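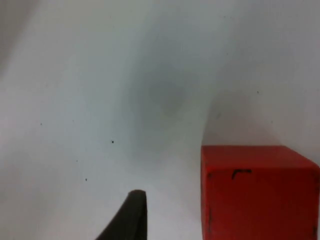

Roller shade bench, clutch trouble again. The Meng clutch on the wide sample slips when the shade is about two thirds down, and only with the blackout cloth on it. With the light-filtering cloth it behaves like an angel, so naturally the customer ordered blackout.

Swapped the spring for the stiffer one Somkiat left in the drawer marked "do not use." Slip gone. Chain pull now heavy enough to count as exercise. Put the old spring back and cut 8 mm off the hem bar pocket to save a bit of weight. Small improvement, mostly in my mood.
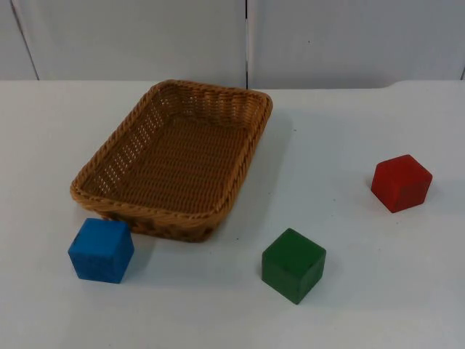

Wicker basket and three cubes on the white table.

Nesma thinks the tube is flexing and the clutch is taking the blame. She may be right, which is annoying, as I ordered the clutches. Laid a straightedge on the tube under load and there is a sag at the middle - not much, but the cloth tracks left by the time it gets to the sill. Need the thicker tube before anyone says anything more about springs.
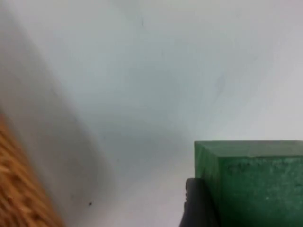
Can we shim the bracket to fix the tracking?
For a narrow shade, sure, a strip of tape on the tube does it too. On this width the shim only moves the problem to the other side, as we learned in February with the Riturora order. 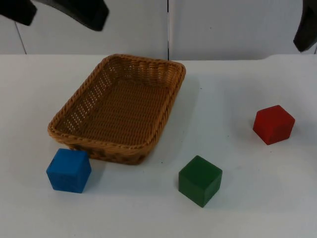

Stevilitz shop, Jul 23, 2019

Thicker tube arrived, one end dented, used the other end. Ran 100 cycles by hand with the blackout cloth and the original spring. No slip. Tracking holds to the sill. Nesma has been gracious about it, so far.

Still open: the chain stop rides over the connector if you yank it, and Lamduan yanks it. Sipho to ask Oteteo for the longer stop. I want 700 cycles on the motor rig before we quote this width again. Tube offcuts are under the bench, please stop using them as curtain rods.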